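Recording Lid-Closing Demonstrations with a Hand-Held Gripper
Ikmont Student Robotics Project, Unit 7
Updated 3 May 2023

This page covers how to record a usable set of lid-closing demonstrations, from checking the tool to handing the files over for training.

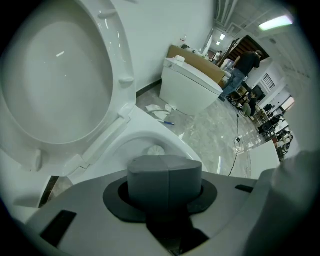
One comment on the February version of this page asked whether it would be simpler to skip the recording and write the lid motion as a fixed arc around the hinge, given that a hinge only moves one way. The fixed arc works if the base is parked in the same spot every time and the lid has the same radius every time. The Urndale task sheet guarantees neither. The start position is drawn at random on the day and the fixture is chosen by the judges. A learned policy is expected to handle both, and it can only do that if the recordings cover both.

What you need

Hurkitz hand-held gripper, charged
Memory card, formatted in the tool and not in a laptop
Calibration board
Lint-free cloth
Run log (paper or spreadsheet)
Laptop with the Pisharody conversion script installed

The task

A single demonstration starts with the lid up and the gripper in open space in front of the fixture. It ends with the lid fully down, the jaws open, and the tool pulled back clear of the lid. Everything between those two points is one recording. Do not put two closings in one file. The script will not split them, and the second one will be discarded along with whatever was wrong with the first.

The seat stays down for all runs in this unit. Raising and lowering the seat is a separate task with its own folder.

Step 1. Check the tool

Turn the gripper on and wait for the steady light. Open and close the jaws through their full travel several times. The width reading on the laptop should follow without sticking. If it lags or jumps, stop and re-seat the jaw encoder cable before doing anything else. Width errors cannot be repaired after the fact.

Wipe the lens with the cloth. A fingerprint on this lens is hard to notice on the small preview and easy to notice in training, where it appears as a soft patch in every run from that session.

Check that the housing screws are snug. The camera pose relative to the jaws is assumed constant. If the housing shifts, the calibration is void.

Step 2. Calibrate

Lay the calibration board flat on a table. Record a short clip with the board filling most of the view, moving the tool slowly from side to side and tilting it in each direction. Name the clip with the prefix "cal" and the session letter. Calibrate at the start of each session and again after any drop or hard knock, including knocks against the rim of the bowl.

Step 3. Record the map clip

The tool's position is worked out from the camera video. For that to succeed, the software first needs a map of the room. Start a new recording and walk slowly around the fixture at chest height, then at the height you will be working at, keeping the fixture and some of the room in view together. Finish close to where you began.

Rooms with plain white walls and polished floors give the tracker little to hold on to. Furniture, counters, window grilles and ceiling fixtures are what it uses, so keep them in view. Reflections on the floor move when the camera moves and should be treated as noise. Point the tool down at a glossy floor for as little time as possible.

Do not rearrange the furniture between the map clip and the last run of the session. If a desk has to move, record a new map clip. People walking through the background are acceptable during demonstrations but should be kept to a minimum during the map clip.

Step 4. Set the start position

Mark 9 start points on the floor with tape, in a grid in front of and to the sides of the fixture. Number them. Work through the points in order, then go back to the first point and change the starting height. Point order matters only for the log. What matters for training is that no point is overrepresented, and working in order is the easiest way to keep track.

For each start, hold the gripper still for a moment with the jaws open. The script uses this still period to find the start of the run. If you begin recording while already moving, the start will be placed wrong.

Step 5. Approach and contact

Move toward the upper edge of the lid at a steady pace. Avoid stopping halfway to think. A pause in the middle of an approach teaches the policy to pause there, and it may not start again.

Two contact methods are allowed. Choose one per session and write it in the log.

Hook. Place one jaw behind the lid near its top edge and draw the lid forward past its balance point. Move the jaw around to the front face before the lid passes the point where it would fall by itself, and follow it down.

Pinch. Close the jaws on the side edge of the lid, with one jaw on each face. Carry the lid down in an arc, rotating the wrist with it. Release just before the lid meets the seat.

Pinch gives cleaner width data. Hook is more tolerant of small position errors and is the one we used for the Urndale entry. Mixing both in the same training set gave us a policy that opened and closed the jaws next to the lid without committing to either.

Keep the jaws off the rubber bumpers on the underside of the lid. The bumpers catch on the fingertips, and a pinch that includes a bumper reads as a wider grip than the same pinch on the bare edge.

Step 6. Watch the distance

Working near a large glossy white surface causes two problems. The first is exposure: when the lid fills the view, the camera darkens the picture to compensate, and the background detail needed for tracking goes with it. Lock exposure before the first run, with the fixture in view at working distance. The second is plain lack of texture. If the view holds only lid and bowl for more than a moment, the tracker is likely to lose its position. Angle the tool so that a strip of the room stays visible past the edge of the lid. On an upright lid this usually means coming in slightly from the side.

Overhead tube lights leave a bright highlight on the inside face of the lid, and the highlight slides as the tool moves. This cannot be avoided in most rooms and the policy has to cope with it. Record part of the set with the lights nearest the fixture switched off, if the switches allow it.

Step 7. Finish the run

With the lid down, open the jaws, back away in a straight line, and hold still again before stopping the recording. Do not let the lid drop. A dropped lid counts as a failed run even though the end state is correct.

Step 8. Log it

One line per run: session letter, run number, fixture, start point, contact method, result. Use "ok", "fail" or "void". A fail is a real attempt that did not end correctly. A void is anything that should not be in the set at all, such as a wrong button press or a second person's arm between the tool and the lid. Keep the files for both. Deleting on the card during a session shifts the file numbers, and the log will no longer match.

Changing fixtures

Record on more than one fixture if you have access to more than one. A conventional lid and the lid of a tankless unit differ in thickness, curve and hinge resistance. Some powered lids resist being pushed by hand or finish closing by themselves. Check the manual before forcing one, and if the lid is self-closing, release early and log it in the notes column.

A policy trained on a single fixture reached for the place where that fixture's lid edge would have been. Adding the second fixture fixed most of this, at the cost of a longer training run.

Step 9. Convert and check

Copy the card to the laptop and run the Pisharody script on the session folder. It processes the map clip, then the calibration clip, then each run. For each run it reports the tracked fraction and the detected start and end. Reject any run where tracking was lost during contact. A short loss during the final retreat can be trimmed.

Our final set held 152 accepted runs across both fixtures. Smaller sets did close the lid from the central start points, but failed from the outer ones.

Common faults

Tracking lost on every run: the map clip is bad, or the furniture was moved. Record the map again and repeat the session.

Tracking lost only near the lid: exposure was not locked, or the approach is too square to the lid. See Step 6.

Width reads closed when the jaws are open: the encoder was not zeroed at power-on. Turn the tool off, open the jaws fully, turn it on.

Start detected late: no still period. Check Step 4, then trim by hand if only a few runs are affected.

Lid closes in playback but the arm stops short: the camera-to-jaw offset in the arm configuration is still set for the old fingertips. Measure it again and update the file before recording anything new.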